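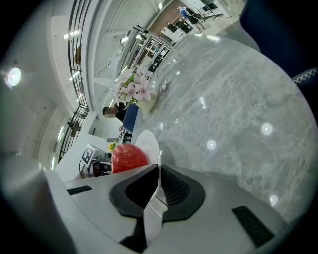 4. Dressing the table and living with it

By now the Carré should be standing on its own, level, with nothing left in the bag of fixings. If there is something left in the bag, go back to section 3. We will wait.

This section covers chairs, flowers, the tray, fruit and day-to-day care. It applies to the Carré dining table with the grey veined top, 1,760 mm long, and to the Balldale chair in navy with light piping. Owners of the Vatdale side table may follow the same instructions on a smaller scale. Yes, the table is called Carré and yes, the ends are round. The name was on the boxes before the shape was settled.

Allow 45 minutes the first time. Most of it goes on step 2.

4.1 Before you start

You will need:
a soft dry cloth
a second soft cloth, barely damp
the felt pads from envelope 596
one small vase or pot, glazed all the way down
a serving tray with a raised rim
flowers, a plate, and something to put on the plate

CAUTION: Take off bracelets and watches with metal straps before leaning across the top. A buckle can leave a mark that looks nothing like the veining, however often you tell guests it is.

4.2 Placing the chairs

1. Stick one felt pad under each chair leg. Press for a slow count of ten. Pads pressed for a count of three will be found later, on a sock.

2. Set two chairs along each long side, facing each other. Push them in until the back is a hand's width from the table edge, then pull them out again and sit in them. If your knees meet anything, the chairs are too close to the legs of the table. Shuffle them apart and repeat. People of different heights in the same household will disagree at this point, and the manual takes no side.

3. Leave the rounded ends clear for everyday use. A fifth person can sit at one end quite comfortably. A sixth can sit at the other, but will have the flowers to contend with.

4. Check that the piping on each chair is clear of the table edge when the chair is pushed in. Piping that rubs goes grubby long before the rest of the cover does.

NOTE: The navy fabric hides most things. Crumbs are the exception, as is any cat paler than the chair.

4.3 Flowers

5. Stand the vase near one end of the table, on the centre line. The middle looks more correct in catalogues, but in the middle it has to be moved for every meal, and each move is a chance to drop it.

6. Keep the arrangement low enough to see over. Pale pink suits the grey; so does white, and so does almost anything that isn't also grey. If you can't decide, buy one bunch and stop there.

7. Fill the vase at the sink and dry the base before it goes on the table. Never top it up in place from a kettle, a measuring jug or somebody's glass.

8. Pick up fallen blossoms the same day. One lying on the top beside the vase looks charming and may be left through lunch. By the next morning it has gone limp, and coloured petals can leave a faint tint behind them. Lilies are worse: snip out the pollen-bearing parts before the flowers come anywhere near the table, and don't wipe up any pollen with a wet cloth. Lift it with sticky tape.

CAUTION: Unglazed terracotta sweats through the base. Use a saucer under it, or use it somewhere else.

4.4 The tray

The top will survive a plate set straight down on it. The tray is for the other things, such as juice, oil, dripping spoons and relatives. Ours is a plain light grey one with rounded edges, and any tray of that sort will do.

9. Wipe the underside of the tray before each use. Grit caught beneath a tray scratches in long straight lines as the tray is slid, and the veining on the top does not run in long straight lines.

10. Put the tray down within easy reach of whoever is sitting at the end. Lower it flat. Landing it on one edge and letting go of the other is quicker, and is how we sell replacement tops (part of the table, not available separately; the table is 3,699 in the Arkulia spring list).

11. Centre the plate on the tray, then put the food on the plate. The reverse order has been tried. Round fruit in particular should go on last: set a single apple in the dip of the plate, stalk up, and let go only once it has stopped rocking. A red apple on a white plate is all the decoration this table needs, and you can eat it afterwards, which can't be said for most ornaments.

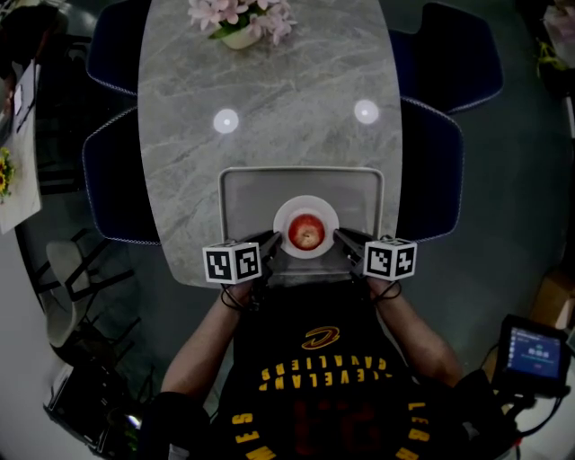

12. Check the gap between the tray and the vase. Leave enough bare top between them for a hand to pass without taking the flowers along with the sleeve.

13. Lift the tray when you want to move it. Do not slide it. Everyone slides it. Please see step 9.

4.5 Handling plates and fruit over the top

Plates chip at the rim, and the rim is what meets the table when a plate is tipped up to be collected.

14. Pick plates up level, from both sides. If a plate has to be tilted, tilt it over the tray.

15. Do not stand a plate on its edge on the bare top, even while you hold it and even for a moment. A plate on its edge is a wheel.

16. Take fruit off the plate before moving the plate. An apple loose on a polished surface picks its own direction, and with rounded ends there is no corner to slow it down. Bruised fruit is not covered by the guarantee. We mention this in answer to a letter.

4.6 Lights and reflections

The top is polished and will show you every lamp in your ceiling. With round fittings overhead you get round white spots on the table, in pairs or threes depending on where you sit. They are not stains and will not come off. Before writing to us about pale circular marks, please do the following.

17. Move your head to the left. If the mark moves too, it is a lamp.

18. If the mark stays put, switch off the lights and look again by daylight. A mark that survives both tests is probably from a glass. Buff it gently with the dry cloth, and try the damp one only if that fails.

NOTE: Dimming the lights a little is kinder to the table and to most of the people at it.

4.7 Daily care

19. Wipe the top with the barely damp cloth after meals, then with the dry one. Work from the vase end towards the tray end, lifting both as you reach them. Wiping neatly round the vase for a month leaves a ring of dust with a clean table outside it.

20. Wipe up lemon juice, vinegar, wine and tomato at once. This means before finishing the sentence.

21. Vacuum the chairs with the soft brush, going along the piping and down where the back meets the seat. Finds of small value may be kept.

Do not use: scouring pads, bleach, limescale remover, furniture polish, toothpaste, or anything recommended to you by a video.

CAUTION: Do not stand on the table to change a bulb. Do not stand on a Balldale chair to change a bulb either. Arkulia does not make a stepladder but speaks well of them in general.

4.8 If something looks wrong

The table rocks: one foot has been knocked out of adjustment, or your floor has. Turn the adjuster as shown in section 3, a quarter turn at a time.

The apple rolls when placed on the bare top: see above.

The apple rolls when placed on the plate: turn it until it doesn't, or choose a flatter apple.

One chair sits lower than the rest: count its felt pads, then check your socks.

Section 5 deals with moving house.

Arkulia, Carré owner's guide, revised March 2021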